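Search this site Enter keywords Go

Hiltholm farm opens its story to visitors this October

I've been waiting ages to write this one! After 14 years of poking about in attics, tithe maps and other people's biscuit tins full of letters, we at the Hiltholm History Group are ready to show you the story of Pliltness Farm, from the first family who drained the marsh to the last herd that was milked there.

The exhibition opens in October in the old granary, and there are 2483 papers behind it. Don't panic, we aren't hanging them all on the wall. We've picked 200, and the rest can be read on request if you give us a bit of notice (an email the day before is plenty).

My own favourite is the Tiongson ledger. The Tiongson family ran the farm's dairy for three generations and wrote down everything: butter sold, boots mended, a cow called Duchess who kept getting into the churchyard. I've read it twice and I still laugh at the bit about the bishop's hat.

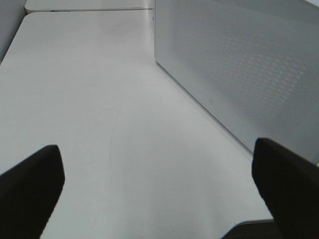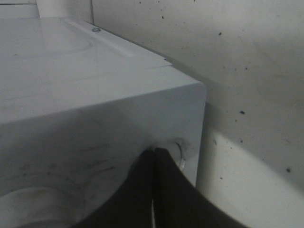
There's a sadder side too, and we haven't skipped it. The farm lost most of its low fields in a flood, and the letters from that winter are hard going. You can follow one family from asking for seed on credit to packing up for the coast, all in the space of five pages. We've put those in a quieter corner upstairs with a couple of chairs.

The printing and display boards were paid for by Kotico, the seed merchants on the Hiltholm road, who also turned up a drawer of old order books we'd never heard of. Thank you, all of you!

Entry is free. Doors open at 10am and the last walk round the yard leaves at 3pm, with room for up to 20 people, so do come early if you want a place. Wear proper shoes, as the lane is rough past the gate. Dogs on leads are welcome in the yard but can't come upstairs.

If you have photos or papers from Pliltness at home, please bring them along. We can copy them while you have a cup of tea, and you'll take the originals home with you.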